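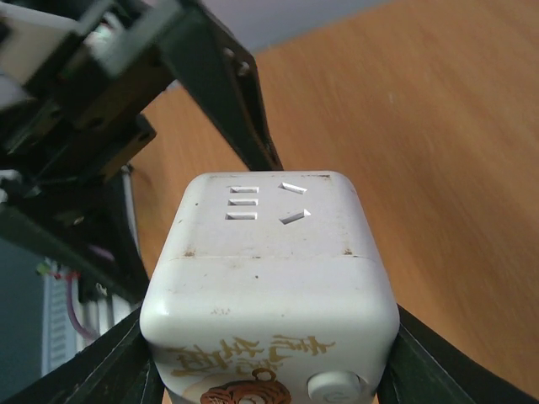 4. Setting up the screening room

Before the audience is let in, the projection desk, the sound rack and the host's table all need their own power, and the Ladau player should be the first thing you connect. It takes its supply from an ordinary wall point or from a socket cube. On a white cube with both slanted slots and a column of three straight ones, check which openings match the player's plug before you push it in. Leave the player switched off at the back until step 5.

1. Place the player on the projection desk with the vents facing the wall, at least a hand's width clear.

2. Run the picture cable from OUT 1 to the projector. OUT 2 is for the foyer monitor and can be left empty.

3. Run the sound cable to the rack. Films made before stereo should go to the centre channel only. If an old print transfer is sent to left and right, the dialogue will seem to come from the side walls.

4. Fit the film drive in the front bay. It slides in with the label up and stops with a click.

5. Switch on in this order: rack, projector, player.

Caution: Do not pull the film drive out while the front light is orange. The player is still writing its log and the title may have to be loaded again.

4.1 Loading a title

Open the Minari menu on the player and choose Titles. Each film in the retrospective has a feature file, a subtitle file and a trailer. Tick the feature and the subtitles, then press Load. A full-length feature takes over 2 minutes to appear in the list.

Note: The restored version of the Chrysikopoulos melodrama is in two parts. Load both before the show. Part two starts by itself after the interval card, and the card stays up until the operator presses Continue.

If the title does not appear, take the drive out (front light green), put it back and load again. If it still does not appear, ring Anneliese Kuhlmann at the print office. She holds the spare drives for all venues on the tour.

4.2 Checking picture and subtitles

Play the first reel for three minutes and look at these points from the back row:

– The picture should have black bars at the sides, as most of the older films are in the narrow shape. Do not stretch it.
– Subtitles should sit inside the picture. If they fall on the bottom masking, raise them with Subtitle Position.
– Faces in close-up should be sharp. Some grain is normal and should be left alone.

The Flisulska short has no subtitles and is shown with a live reader. Turn the subtitle track off before it starts – the player keeps the setting from the last film.

4.3 Guest introductions

When an actor or director is introducing the film, hold the title on its first frame with the projector shutter closed. Bring the house lights to half. Michalis Pappas, who hosts the talks, will raise his hand when the guest has sat down. Then lower the lights, open the shutter and press Play.

Caution: Mute the host's microphone before the film begins. It is on fader 3.

This section was revised in August 2021 and replaces the loose sheet kept with the older players. For closing down after the show, go to section 5.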